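How a Book Page Is Put Together

Open any book that teaches something. Before you read a word, your eyes have already picked out shapes: a dark title, a block of gray lines, a drawing, some empty space at the sides. Somebody decided where each of those would go. That job is called page layout, and you can learn to see it even in a language you can't read.

Words and blocks

Most of the printing on a page is called body text. It is the small print that does the explaining. The lines sit close together and all the letters are the same size, so your eye can travel along without stopping.

Chinese books have body text too, but they don't use an alphabet. Chinese is written with characters. A character stands for a part of a word, or sometimes a whole word. There are thousands of them. A reader who knows 3,415 characters can get through a newspaper without much trouble. In a printed book each character fills a square space of the same size, as if the page were graph paper and every box had one character in it.

Drawings that explain

Some things are hard to say in words. Try telling a friend how the pedals on a bicycle turn the back wheel, without using your hands. A drawing does it faster.

A technical drawing shows the parts of a machine in plain black lines. There is no sky behind it and no grass under it, only the parts. Thin lines run from the parts to short labels. These are called leader lines, because they lead your eye from the name to the thing. 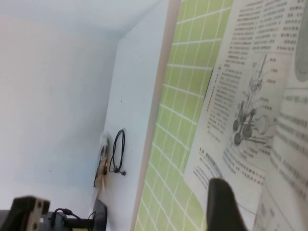

Lizeth Ayala wrote to ask why books don't just use photographs for this, when everybody has a camera now. A photograph shows everything at once, including shadows, screws and dust. The person making a drawing can leave things out. They can also draw a part as if the cover had been taken off, or cut a wheel in half to show the inside.

Titles and small pictures

A title has to be found quickly. Printers make it bigger or darker than the body text. They may put a gray box behind it as well, so that it stands out when you flip through.

Small drawings can sit close to a title or in a box of their own with a thin line around it. The text is then set in narrower columns to fit beside the picture. If you squint at a page until the words go fuzzy, you can still tell which part is the title, which part is a drawing and which part is body text.

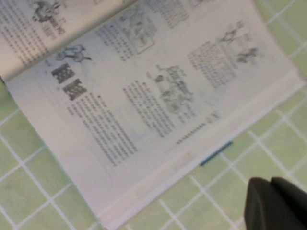 Numbers that help you find your place

A long book is divided into chapters, and a chapter may be divided into sections. In manuals and textbooks the sections often have numbers with a dot in the middle. The number before the dot is the chapter. The number after it is the section. So 4.2 means chapter four, section two, and 4.12 comes after 4.11 - it is not a decimal like the ones in math class.

The section number is usually printed in bold at the start of the heading. Bold means the lines of each letter or character are thicker. If a book has 300 pages, you don't want to hunt through all of them for one paragraph. 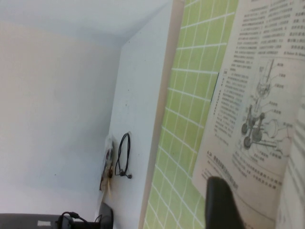

Try it yourself

You will need a sheet of paper, a pencil, a ruler and something simple that has parts, such as a stapler or a flashlight.

Draw a box for the title near the top of your sheet. Draw a larger box for your picture, and leave the rest for body text. Use the ruler to make light lines so your writing stays straight.

Draw your object in pencil. Leave out the shadows. Choose four parts, draw a leader line from each one, and write its name at the end. The lines should not cross each other.

Now write two or three sentences that say how the object works. Give your section a number. When you have finished, hold the page at arm's length and squint. If you can't find the title, make it darker.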